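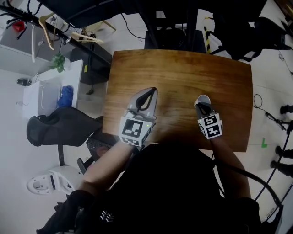
Two hand-held grippers on a wooden table.

Speaker notes – Reading fluency checks in grades 2 to 4
By Annapurna Shenoy
2024-07-22

Slide 1. Introduce self and Revathi Kaimal (scoring). State scope: oral reading only, no comprehension data.

Slide 2. Sample. 1,437 students in the Cloldale district, tested in the fall and again in January. Students absent for either round are excluded.

Slide 3. Procedure. One-minute passage, read aloud to an adult. Score is words read correctly. Self-corrections within three seconds count as correct – expect a question on this.

Slide 4. Passage difficulty. The Prislow passages run harder in round two. Raw gains understate growth. Point to the adjusted column, then pause.

Slide 5. Rater agreement. Murali Chettiar rescored 30 recordings blind. Most disagreements were dropped word endings.

Slide 6. Limits. No control group. Two schools changed schedules in the fall. Skip if short on time.

Questions. Handout has the scoring sheet.

Last updated: 2 days ago
4 shares | 0 comments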